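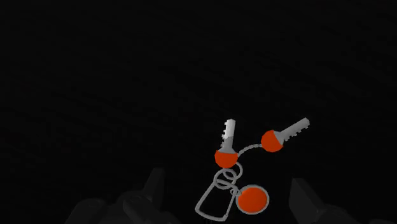

Two keys, a clip and a round tag on one set of rings.

Drisdale Key Organizer Review: My Pockets Have Never Been Happier
By Gisela Leiva
11 Oct 2024

I have carried a bad bunch of keys for most of my adult life. House, garage, bike lock, mailbox, my sister's place, the shed, a key to an apartment I moved out of years ago, plus a bottle opener from a wedding. It wore a hole in every coat I own. So when the Drisdale came up in the comments on my wallet post (thank you, Hafiz Subramaniam!) I ordered one that same night.

It's a simple thing. Two curved plates with a screw post at each end, and your keys stack up between them like the blades of a pocketknife. You push one out with your thumb, unlock the door, and fold it back in. The maker says it holds 8 keys. I have six in mine and I wouldn't want to go much higher, but six is a lot more than I thought I'd manage.

Setup took me 20 minutes, and a good part of that was spent deciding which key goes where. Take your time with this! Put the one you use most on the outside, facing away from your palm, and alternate sides so the stack stays even. I got it wrong the first time and had the mailbox key popping out every time I wanted the front door. The little spacers are fiddly, and I'd do the job over a tray, or at least not over a shag rug like I did.

What I love most is the quiet. No jingle on the stairs, no jingle on a run, no clanking against the steering column. It's also thin enough that I forget which pocket it's in, so I've learned to pat myself down like everybody else. The action is smooth and a bit springy, and I catch myself flicking keys in and out during phone calls (sorry to anyone who has called me lately).

Now for the grumbles. The screws loosen. Mine needed a quarter turn after the first week and another one later, and if you ignore it the whole stack goes floppy. A drop of thread glue fixes it, but that should come in the box. Car keys with a thick plastic head won't fit between the plates at all, so they hang from the loop on the end, and then you have a bit of dangle back. And the loop itself is small. I had to swap out the ring on my car key to get it through.

I also tried the Bustos, which several of you asked for. It's a leather wrap with a snap, and it's lovely in the hand, really lovely, but it only takes four keys and they rub against each other inside. If you carry three or four and like nice leather, get that one and be happy. For a bigger bunch, the Drisdale wins easily.

Price is $30 for the plain one, and there's a longer version if you need more length for old mortise keys. I haven't tried it. Kobina Kyei wrote in to say his fits a barn key, so there's hope for the rest of you with barns.

Would I buy it again? I already did. My dad is getting one in November for his birthday, and I've promised to do the spacers for him.

Good: slim, quiet, fun to use, holds six with no trouble
Less good: screws need attention, small loop, fiddly spacers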